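Subject: Re: [gedbridge-sewing] Backdrop cloth for the May show, how do you hem yours?
Date: 22 Apr 2024

> Has anyone on the list made their own backdrops for the hall?
> We've been renting from Jalell every year and the price went
> up again. I found a bolt of polyester on sale but I'm scared of
> the hemming, and I don't know whether to wash it first. Also
> how much extra do you leave at the top for the pole? Any tips
> welcome, I have an old Tsai machine and not a lot of patience.

Hi! Yes, me, I've made four of them now, and the first one was so crooked that I cut it up for tote bags. Please don't be scared. A backdrop is just a giant curtain, and if you can sew a pillowcase you can sew this (it only takes over your living room for a weekend).

On washing: if it's polyester, I wouldn't bother. Mine barely shrank at all. Cotton is a whole other story, wash it hot and dry it hot before you even think about scissors. I lost a good few inches on a cotton muslin once and had to add a strip along the bottom that never matched.

For the pole pocket I leave 11 inches at the top, which sounds like a lot until you fold it over and turn the raw edge under. You want the pole to slide in easily when you're up on a ladder and already cranky. Sew two rows of stitching, not one, and backstitch at both ends like you mean it.
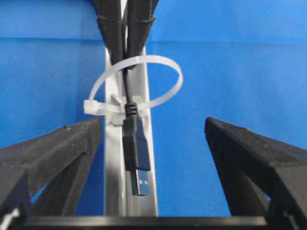 The fold lines are what drive me nuts. You can press a panel for an hour, fold it neatly to get it in the car, and there's your crease again, straight across. The blue one has a faint one near the top even so, and on a solid color like that the tone shifts a little on either side of it. I've switched to rolling mine on a long cardboard tube from the carpet store, right side out, with an old sheet rolled in with it. For anything that's already creased I hang it the night before and go over the back with a steamer, working down from the top. Low heat on polyester! I have a shiny patch on one panel that will be with me forever.

About your machine — put in a new needle, a size 14 or so, and lengthen the stitch. Older machines tend to pucker on slippery cloth when the stitches are tiny. If it still puckers, loosen the top tension a bit and try it on a scrap. And set up a chair or an ironing board behind the machine to hold the weight of the fabric, otherwise it drags and your seam wanders off.

I got my last bolt from Flundasia, the remnant section at the back. They don't always have the wide stuff, so call first. If you do have to join two widths, put the seam off to one side where it'll fall in a pleat.

Oh, and the bottom hem: I run a light chain through it, the kind they sell for drapes. It hangs so much better.

You're welcome to borrow my steamer, just write me off list. I need it back before the show though, I haven't even cut my new one yet.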